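5. Oiling and looking after the top

Read this section before you open the tin. The Prostham table comes with a light factory coat of oil, and the sales leaflet calls the top "maintenance free for life". We did not write the leaflet. An oiled top needs looking after, and one that is never touched will go grey and rough around the places where people sit.

5.1 What you need

Voneck Clear Oil, or any plain hardening oil sold for wooden worktops
Sandpaper, 220 grit
Two lint-free cotton cloths (old T-shirts do the job)
A pair of thin gloves

A 33 ml sachet of oil is packed with the legs. It is enough for one thin coat on the 166 cm top. It will not do the underside as well, whatever the sachet says.

Olive oil and sunflower oil come up every time someone asks about wooden tables. They stay sticky and later they smell. Please don't.

5.2 Putting on the first coat

1. Wipe the top with a damp cloth and leave it overnight.
2. Feel the surface with the flat of your hand. If it is smooth, go to step 4.
3. Sand lightly along the boards. Do not use a power sander. The corners round off in seconds and cannot be put back.
4. Remove all dust with a dry cloth.
5. Pour a little oil in the middle and spread it outwards. Use far less than seems right.
6. Wait fifteen minutes, then wipe off everything that has not soaked in. Go over it again with a clean part of the cloth.
7. Leave the top alone for 54 hours before setting anything heavy or damp on it. The tin says "touch dry in two". Touch dry is a phrase for people selling tins.

CAUTION: Cloths soaked in hardening oil can heat up and catch fire without a flame. Lay them out flat outdoors to dry, or put them in a metal tin of water. Never leave them screwed up in a bin.

NOTE: Patches that stay tacky on the second day mean too much oil was left on. Rub them with a barely oiled cloth, wipe dry and wait again.

5.3 Colour and marks

Pale wood darkens in daylight. A bowl or a mat left in one spot through the summer will leave a lighter patch, and by September you will see it. Moving things about helps a bit. Oils said to "lock in" the pale shade slowed the change in our workshop, though by so little that we could not always pick out the treated board. 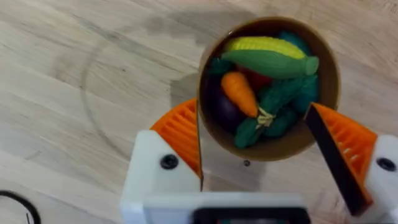
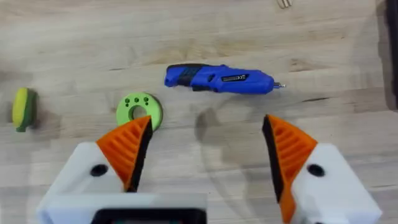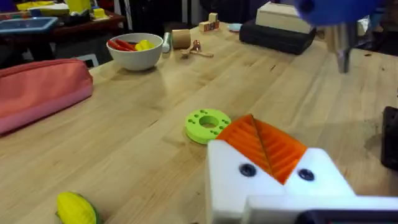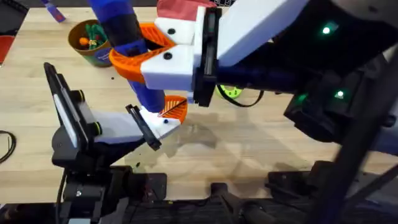
Figs. 5a to 5d. Light wooden table surface in use.

Knots, streaks and small shifts in tone are part of the wood and are not covered by the guarantee. Neither are cup rings. For a white ring, try the following first:

1. Leave it for a day. Many fade without help.
2. Rub along the grain with a cloth and one drop of oil.
3. If it is still there, sand the mark lightly and oil the whole board, end to end. Oiling only the spot swaps a white ring for a dark one.

Black marks are usually iron and water. Sanding may shift them, or may only make a dip with a black mark in it. The Marchetti stain pen is meant for this job. We tried two. One did nothing and the other bleached the wood orange.

5.4 Day-to-day cleaning

Warm water and a drop of washing-up liquid will deal with nearly everything. Wring the cloth out hard and dry the top afterwards. Avoid steam cleaners, bleach and any spray with "shine" in its name.

5.5 When to oil again

Ignore fixed timetables, ours included (the card in the box says every six months). Drip a little water on the top instead. If it beads, leave the table be. If it sinks in and leaves a dark spot, let the wood dry and repeat 5.2 from step 1.

Spare sachets can be ordered from the Jitville depot. A tin from a hardware shop is cheaper per coat and keeps well with the lid pressed down.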